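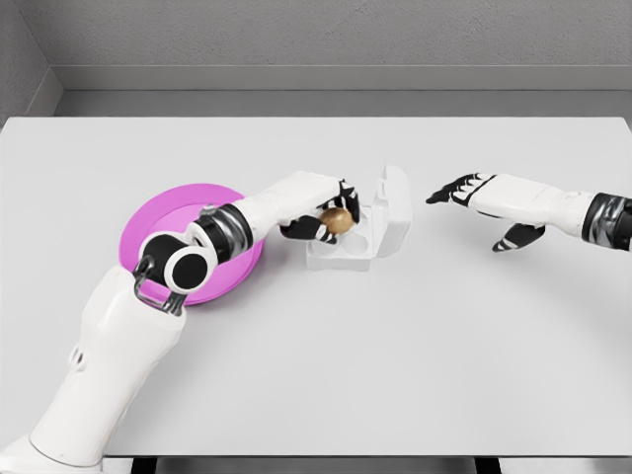 Frequently asked questions about renting a table at the Kallio craft market

Last changed: 29 April 2026

Who can rent a table?
Everybody who makes the things they sell. You do not need to have a company. If you buy finished goods and sell them again, we must say no, also when the goods are very nice. Materials such as yarn, beads and paper are allowed if you dyed, cut or printed them yourself.

How big are the tables, and what do they cost?
There are two sizes. The small table costs 34 euros for one market day and the large one costs 62 euros. The price includes one chair and your name on the list by the entrance. A second chair is free, but please ask for it when you book.

Can I share a table with a friend?
Yes, two sellers may share a large table. Only one of you makes the booking and pays. Write both names in the form, otherwise we will print only one. The small table is too narrow for sharing, we have tried it.

May I bring my own table?
Only in the yard, and only from the Fellach side. Inside the hall the rows are measured for our own tables and the passage must stay free for wheelchairs and prams.

Do I need a tablecloth?
It is not required, but most sellers bring one. Please do not use nails, staples or strong tape. Clips are fine. If your goods can leave colour or wax, put something thick under them.

Is there electricity?
Along the wall, yes. In the middle rows, no. Tick the box "electricity" in the form and bring your own extension lead, 8 metres is long enough for every place. Kettles and heaters are not allowed.

When can I come to set up?
The doors open for sellers at 8 in the morning. You can stop with the car in Navmont Street to unload, but afterwards you must move it. The car park behind the Illance building is free at weekends and it is a short walk. Please do not start packing before the market closes, even if you have sold everything. Half-empty rows are sad for your neighbours.

How do I get a place at the December market?
We have 50 tables and in December there are always more wishes than tables. Sellers who have not been with us before get their answer first, then we draw lots for the rest. You cannot reserve a certain place for December. For the other months you can write a wish and we will try.

What happens if I must cancel?
Until two weeks before the market you get all your money back. After that we can pay back only if another seller takes the table. Please write to us also when it is very late, so that we can call the next person on the waiting list.

Can I sell food?
Jam, honey, biscuits and other things which keep well without a fridge are allowed, with a label that shows what is inside. Warm food is sold only by the café.

Do you take care of card payments?
No, each seller takes his or her own payments. The mobile network in the hall is weak at the far end, so have some change with you.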